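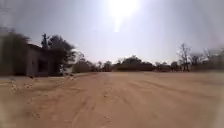 Tire tracks crossing the sand beside the low building.

What I Learned Shopping for a Robot That Drives on Sand

I budgeted for the robot. I was very proud of that budget, too, with its tidy columns and a little cushion at the bottom for surprises. Then I asked for quotes and the cushion was gone before lunch.

The plan was simple enough: one small ground rover, four wheels, to run a loop over open sand at Bralham and check the far tree line so that a person in a truck doesn't have to. I'd narrowed it down to two machines, the Gevside and the Posetti. The Gevside is cheaper to buy (hooray!) but it ships on hard narrow tires meant for warehouse floors, and the wide soft ones are extra. The Posetti comes ready for loose ground and costs more up front. Once I'd added tires, spare tires and a sealed hub kit to the first one, the gap between them was down to $600, and I'd spent two weeks agonizing over it.

If your ground is anything like ours, pale and powdery with no pavement in sight, ask every seller for battery life on sand. The number on the brochure is for a hard floor. Ours dropped from a promised 13 miles to up to 11 when I pushed for a straight answer, and I had to push pretty hard. Plan your route on the lower number and then shave a bit more off, especially if the far end of your loop is a long hot walk from the nearest outlet.

Ask about the sun as well. We get these milky, dusty skies with a big white glare in the middle of them, and a camera that steers by what it sees can have a rough time driving straight at it. One dealer offered a hood as an add-on. Another, Hafstein, put a second sensor in the quote and took the hood out, and I liked that quote a lot more even though it was longer and had worse spelling.

And please go look at your own site before you sign! I mean walk it. Open sand looks flat from a distance, then you get down close and find ripples, scuffed patches, the odd stone or clump, old wheel tracks wandering off toward the trees. I took a notebook and a tape measure and came home with sand in both shoes and a much better list of questions.

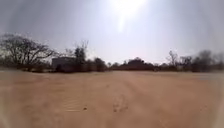 What I'd put in the budget now

Tires first, then a spare battery, then filters and seals, because fine dust gets into everything. Shipping both ways, in case it has to go back for repair. A place to park it out of the weather, with power. And training days, which I'd left out completely. The Posetti order went in on 13/10/2025 and I'm still arguing about the charger.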